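Grey bins at Wiltport hall find new homes for small things

By Sze-wing Chang

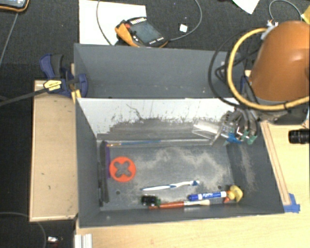 The swap table at the Wiltport community hall opened again on Wednesday evening, and this time it was only for small things. The organisers asked people to bring what is at the bottom of the kitchen drawer, the bathroom cupboard or the children's craft box, and to take home something they can use.

Pacita Macaraeg started the table last winter with clothing and books. She told me that the clothing went well, but after each evening there was a pile of little objects that did not belong to any table. "People put a marker inside a shoe, or a toy in the pocket of a coat," she said. "I did not want to throw them away, so I thought they should have their own evening."

The things are sorted into open grey bins which came from Vetside, the animal clinic on the corner, when it changed its storeroom. They are not pretty. The white coating inside one of them is scraped and full of dark streaks, and the rim is worn pale. There are also two small round holes in the floor of it, so Pacita asks people not to put beads or pins there. They go into glass jars at the front desk.

In the first hour the bins were a good mix. One had two paintbrushes, a slim one with a blue handle and a wider one with pale bristles, together with a blue marker, a white and blue toothbrush, a small yellow rubber duck and a round orange-red disc with an X-shaped cutout in the middle. I asked three people what the disc was for and got three answers. One said a part from a game, one said something for a jar, and Po-yen Kao, who repairs small appliances at home, said he would need to have it in his hand at his own bench before he gave an opinion.

The toothbrush brought some discussion. The rule of the evening is that used toothbrushes are for cleaning only, and there is a sign about it on the wall in English, Tagalog and Chinese. Kwok-wai Shek supports the rule strongly. He cleans bicycle chains with old toothbrushes and says the neighbourhood throws away too many of them. "For the chain, the bristles don't need to be nice," he said. "For the grout in the shower, a little bit stiffer is better." He left with a paper bag of them.

Markers are tested on a piece of scrap cardboard before they go home with anybody. If a dry-erase marker gives a weak line, Pacita stores it with the tip down for one night and tries it again. Brushes with hard old paint go in a separate tray, and visitors can take them for glue or for dusting keyboards. For the wider brushes there was more interest than last time, maybe because many families are painting fences before the cold weather.

Bath toys were the most popular with the younger visitors. Parents are asked to squeeze the toy over the sink first and to check that the water comes out clean. A toy with a dark spot inside goes in the garbage.

Around 200 items changed hands during the evening, according to Edgardo Sison, who kept the sheet at the door. Entry was free, and visitors did not have to bring something to take something. There is a limit of 12 items for each household - Edgardo said it was 5 at the beginning, but people with several children found this too strict, and there was always enough left over.

Hsiao, the bakery across the street, sent buns for the break, and they were finished before seven o'clock. The hardware store Finel has offered hooks and a shelf so the bins do not need to be carried up from the basement every time. The shelf will stand by the side entrance if the hall agrees on the colour, which is still being discussed.

Things that are not taken stay in the bins until the next evening. After two evenings the organisers look through them. Plastic that can be recycled goes to the depot, and pens and markers are collected in a box for the school program.

The next small things evening is planned for October, from six until eight o'clock, in the lower room. Please use the side entrance, as the front steps are being repaired. The organisers ask people to bring clean objects and to keep batteries, medicine and sharp blades at home or take them to the depot. Lids without containers are welcome, but Pacita would be happier to see some containers without lids - she has a whole box of lids waiting already.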